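Wimden Computer Repair Club
Minutes of the October meeting, held in the back room of the Nondevport library

The meeting opened a little after 7 p.m., once everyone had found a chair and the coffee had made it all the way down the table. A warm welcome went out to the new faces, and we were very glad to have them.

Minutes of the last meeting were read and approved, with one correction: the donated monitors came from Maruyama, and the earlier minutes had them coming from Selteck. Our apologies to both.

Money. The balance stands at 1000 dollars before this month's bills. A motion to set aside 800 of it for spare parts over the winter was made and seconded, and it passed after a good long talk over whether we should be buying memory or power supplies first. Power supplies won.

Donated desktops. We have now taken in 113 machines this year and 92 of them have gone back out to homes and classrooms, a figure that got a round of applause (and deserved one!). The rest are on the shelves by the window. Please put a tag on anything you open, even if you only had the side off for a minute.

Processor swaps. Most of the evening went to this. Several members have asked for a slower walk through the job, and it was agreed that the next two bench nights will be given over to it. The points we settled on were these. Unplug the machine and hold the power button down for a few seconds. Move the cables out of the way before the socket is opened – a loop of cable dropping onto bare contacts can end a perfectly good board. Hold the processor by its edges and match the corner mark before it goes anywhere near the socket.

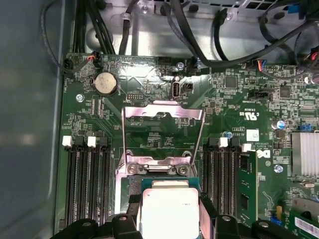 There was also a question on coin-cell batteries. It was agreed to test the one on every board while the case is open and to replace any that read low, and to write the change on the tag. Somebody wondered if the old cells could go in the regular trash. They can't, and a jar will be kept by the sink for them.

Other business. The magnetic screw tray is missing again. Two members offered to bring cookies next time, and both offers were gladly accepted.

The meeting closed at 8:50 p.m., though the talk in the parking lot went on a good while longer.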